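Mullora to fund annual science teaching prize

January 10, 2009

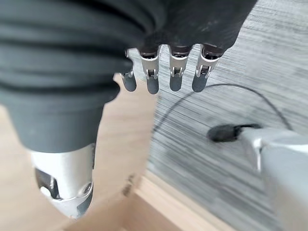
Nominations open this month

The Mullora regional government will pay for a yearly prize for science teachers in public schools, Education Minister Ingeborg Mayrhofer announced.

The winner will receive $700 and a bronze medal. A further $400 goes to the winner's school for books and classroom supplies. Teachers must have worked in the region for at least three years, and a school may put forward only one name.

The prize will be called the Stankevičius Award, after the former headmaster of Sukent High School, who taught chemistry there until his retirement.

Mayrhofer said small schools had been left out of earlier honours programs because the forms were too long. The new form is a single page.

"If a principal can't fill it in over a cup of tea, we've got it wrong," she said.

Four judges will read the entries, two of them from outside the region. The first award will be handed over at the town hall in Istadstead at the end of the school year.

Forms are available from school offices and the ministry's front counter in Sukent.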